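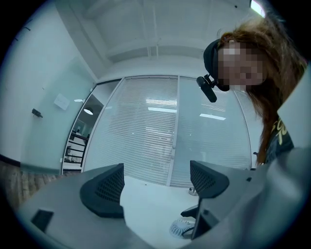 Lining up two hand-held grippers with a head camera before you record

If you've come over from the Pinutis setup page, you should already have both grippers charged, the head strap adjusted, and the recorder seeing three video streams. This page picks up from there and takes you through the part that new people tend to rush (I certainly did), which is getting the left gripper, the right gripper and the head camera to agree with each other about where they are and what time it is. It takes a quarter of an hour the first time and much less once your hands know it, and it will save you from the experience I had in May, when I happily recorded 94 demonstrations of a two-handed sorting task and then found out that the right gripper's clock had been running behind the whole time. I got most of them back in the end, with a good deal of muttering.

What you need

Both grippers, with their marker cubes fitted. The head camera. A table you can walk up to without bumping into chairs. One small light object you don't mind dropping, such as a plastic bottle cap. The Pinutis recorder, and the alignment script that comes with it. A second person is nice to have for watching the preview screen, but you can manage alone if you turn the screen toward you.

Step 1. Settle the strap first

Put the head strap on and wear it for a minute or two before you do anything else. Walk about, look down at the table, look up again. Straps creep, especially over long hair, and if yours is going to creep you want it to do so now. Once it feels settled, hold both grippers out over the table the way you would during a task and check the preview. You want both cubes well inside the head view with your elbows comfortable. If one of them keeps leaving the picture, tilt the camera down a little on its mount and try again. Please don't fix it by hunching! You won't keep that up for an hour, and neither will whoever records after you.

Step 2. Wipe and check the markers

Look at every printed face on both cubes. A fingerprint is usually harmless, but a scratch across one of the black squares, or a corner that has started to peel, will make the detector drop in and out in a way that is really tiresome to track down later. Check too that the left and right grippers haven't been given each other's cubes. The script has no way to tell, and will cheerfully report a good fit with your hands swapped over.

Step 3. Record the opening and closing clip

Start a recording and give it the name "align" plus your initials. Hold both grippers in front of you, jaws wide open, and keep still for a slow count of three. Then close both together, firmly, and open them again. Do this five times, with a pause each time. The sharp closing movement is what the script looks for in all three streams, so a lazy, drifting squeeze gives it very little to work with. I like to say "close" and "open" out loud, which feels silly for one session and then becomes a habit.

Step 4. Record the slow sweep

Without stopping the recording, move the left gripper through a big, lazy figure eight over the table, then turn it so that different faces of the cube come toward your head camera. Keep it slow enough that the printed squares stay crisp on the preview. Now do the same with the right. Then move both together, as though you were carrying a tray, and finish by bringing them close to each other and apart again. Aim for at least 30 seconds per hand. Longer is fine, and I tend to go over because it's rather soothing.

Keep your head fairly quiet during the sweep, though it needn't be frozen. A little natural movement helps the fit, and what hurts it is a quick turn toward the door when a colleague says good morning.

Step 5. Run the alignment script

Stop the recording and point the script at the folder. It prints three things: the time offset for each gripper against the head camera, the position error for each hand, and the share of frames in which it found at least one marker. For our table work at the Prarnunthorpe lab we accept a position error under half a centimeter, and we like markers found in nine frames out of ten or better. Your task may be fussier. If you're threading things through holes, it certainly is, and you should settle on your own limit before you look at the result, so that you aren't tempted to talk yourself into it.

If the time offset looks large but steady, don't worry, the script will store it and subtract it for you. If it drifts between the first closing and the fifth, stop there. Restart that gripper and go back to Step 3, because no single correction will put a drifting clock right, and that was precisely my trouble in May.

Step 6. Do a short pick-up as a sanity check

Numbers are comforting, but I never trust them until I've watched one real movement played back. Put your light object on the table, pick it up with one gripper, pass it to the other, and set it down. Then open the replay view, with the three streams next to each other and the two hand paths drawn below. At the moment of the pass, the two paths should come together and both jaw readings should change within a frame or so of what you see in the video. If one hand seems to reach through the other, your cubes are swapped or one of them has been put on turned by a quarter.

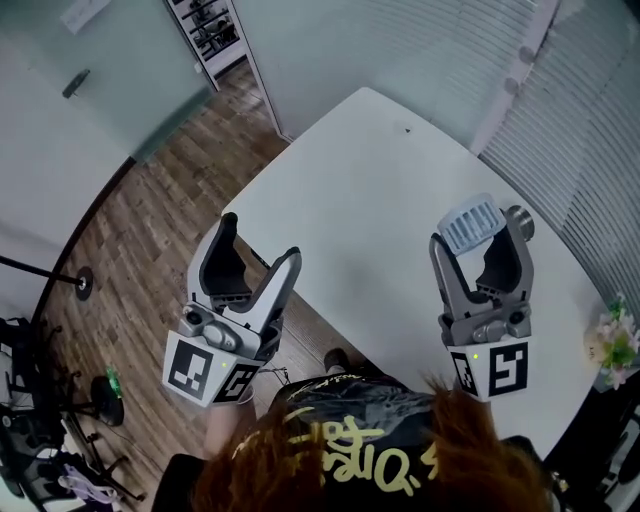
Marina Xenos wrote in after the first version of this page to say that she gets better results by doing the sanity check at both ends of the session, once before the first demonstration and once after the last, and comparing the two. Her feeling was that a good alignment at the start tells you very little about the final half hour, when the strap has slipped and your arms are tired.

I think she's right, and I've changed our routine to match. We tried it on the Clirkley set, which came to 279 demonstrations by the time we stopped. When we compared the starting and finishing checks, session by session, we were able to keep 231 of them without any further correction. The rest came from sessions where the head camera had shifted partway through, and those we fitted again using the closing check in place of the opening one. A policy trained on the full corrected set did better at the handover part of the task than one trained on the set as it first came in, and hardly differently on the plain picking. I wouldn't make too much of that, with one task and one table, but the handover is where the two hands have to agree, so I was pleased.

A few things that go wrong

The script finds no closings at all. Most often the jaws were half closed when you began. Open them all the way, wait, and record again.

One hand has a much bigger error than the other. Check that its cube is seated tightly. Give it a gentle wiggle, and if it moves, tighten it and repeat Steps 3 through 5 for both hands, since the script wants them in one file.

Marker detection is poor for both hands. Look at the light. Overhead lamps can put a glare on a glossy print at just the angle you like to work at. Turning your body a little, or moving to another side of the table, is often all it takes. Ambros Widmer reprinted ours on matte paper and I haven't had to think about it much since.

The replay stutters. This one is only the viewer, and the data is usually fine. Close the preview window and load the file again.

Once your check looks good, leave the strap exactly where it is, save the alignment file next to your recordings (same folder, same initials), and go on to the page about naming and segmenting demonstrations. If you take the strap off for lunch, start again from Step 1 when you come back.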